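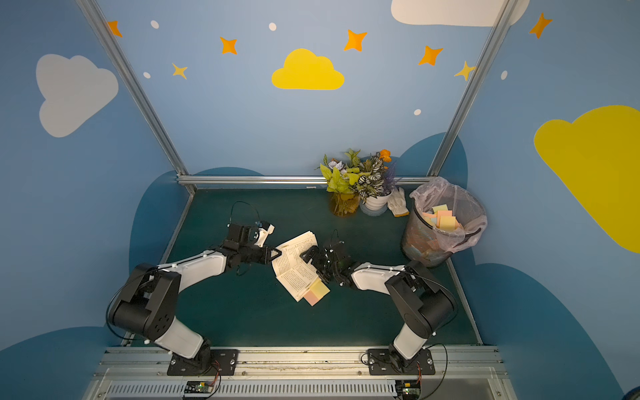
Sarla Mathur asked for the loose notes to come out of every returned paperback before it is shelved, and wants that checked first from now on.

Reading table check, Polen room
Date: 21 September 2021
Checked by: Tomás Aguiar

1. Book pages. Open paperback, pages fanned. Turn through for tears before shelving. Comment: copy 153, spine to be looked at again in May.

2. Sticky notes. Pink one at the lower edge of the book. Comment: peel slowly - the paper is thin.

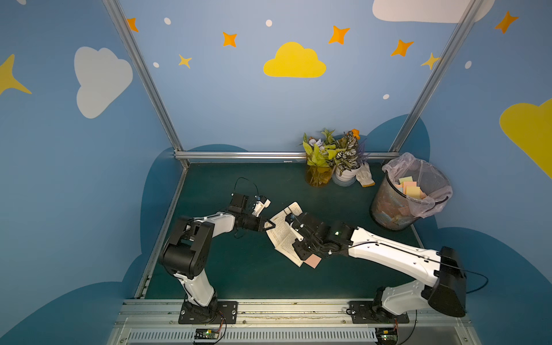

3. Back of table. Glass vase and white pot to stand clear of the edge. Comment: OK. Artificial stems, no water needed.

4. Work glove. Comment: on the table beside the white pot. Return to drawer 2 at close.

5. Wastebasket. Liner folded over the rim, paper only. Comment: OK - empty before it is full.

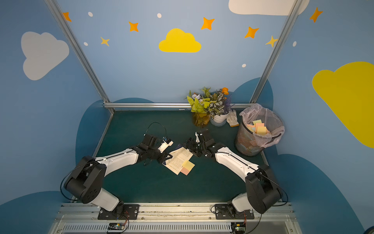 Item 5: mesh basket with pink liner, back right corner.

Next check: Perrine Delaunay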